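Filed under: Work & Workplace
2 min read

Since June the arm at Jilletti has done the coffee bean portions I used to do by hand. My count was 208 a shift. Now I check its work and log the misses. Satish Kandasamy moved to receiving and says his wrists feel better. I got the same pay and a lot more standing still.
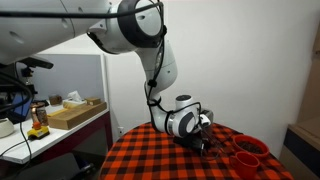 What I miss is the talking. Two of us at one table got through the day faster. Aravind wants me trained on the Loditz line next, and I said yes.

We use cookies to improve your experience. Accept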